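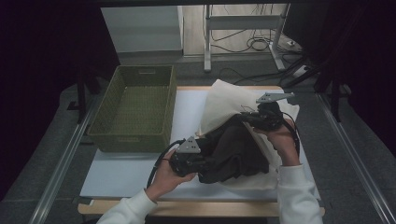

*A brown cloth and the cream bag, on the white board.*

I've been meaning to write about packing for Fladach, as we go back in November and I am, as ever, hopelessly early with my lists. My aunt Senga Carnegie always folded everything in tissue — even her walking socks! — and I've never had the patience. I roll my jumpers, stuff the small things into cloth bags, and hope for the best.

Last year I forgot my good scarf and had to buy another in Camness (mustard, very scratchy, I love it dearly). So the scarf goes in first this time, then the flask, then Morag's library book, which I still haven't finished.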